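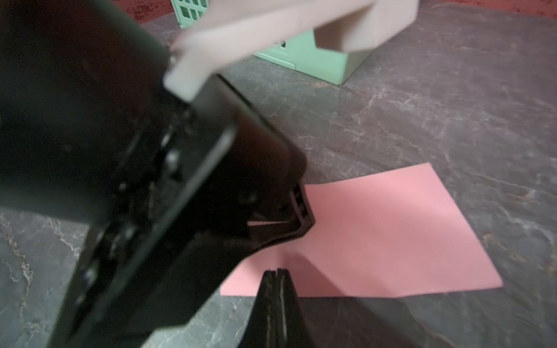 Kapitel 4: Farbe im Raum

Als ich mein erstes eigenes Zimmer gestrichen habe, war ich neunzehn und fest davon überzeugt, dass man Farbe nach dem kleinen Kärtchen aus dem Baumarkt aussucht. Ich nahm ein Grün, das auf dem Kärtchen aussah wie Salbei, und stand abends in einer Erbsensuppe! Um genau diesen Schreck geht es in diesem Kapitel - warum eine Farbe auf der Wand anders wirkt als auf dem Muster, und wie ihr das vorher herausfindet.

Merkt euch fürs Erste nur zwei Begriffe: Fläche und Nachbarschaft. Eine große Fläche wirkt meist kräftiger als ein Probestück, und jede Farbe verändert sich neben einer anderen. In Abschnitt 4.2 rechnen wir den Bedarf für den Musterraum »Puvisari« durch (58 Quadratmeter Wand, zwei Anstriche). 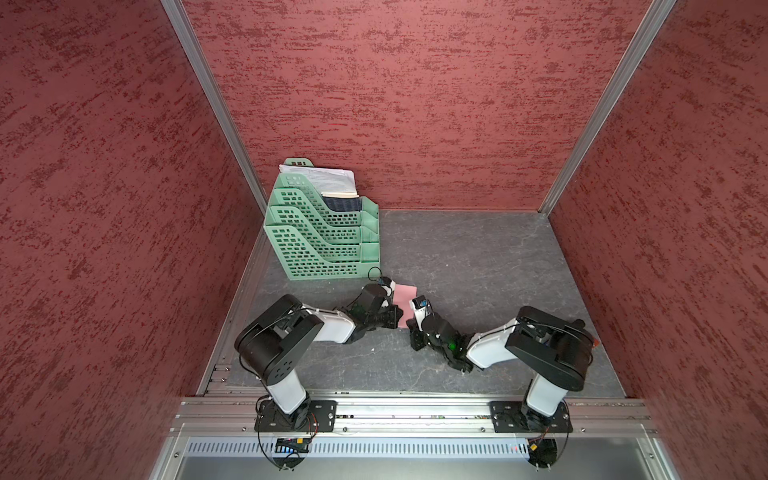
Dunkle Töne machen vielen Leuten Angst, und ich verstehe das gut, ich habe selbst jahrelang nur Weiß gekauft. Dabei kommt es sehr auf die Oberfläche an. Ein tiefes Weinrot mit helleren roten Streifen und Flecken, wie auf den drei Wandflächen hier, wirkt viel lebendiger als ein glatter Anstrich, und neben Grau kommt es für mein Auge erst richtig zur Geltung. Probiert es auf Pappe aus, bevor ihr den Eimer öffnet - die Übung dazu steht auf Seite 248.

Drucken | Per E-Mail senden

Kategorie: Lehrbuch, Raumgestaltung

Verwandte Kapitel
Kapitel 3: Licht und Schatten
Kapitel 5: Putz, Lasur, Spachtel
Anhang: Musterraum Sellaleo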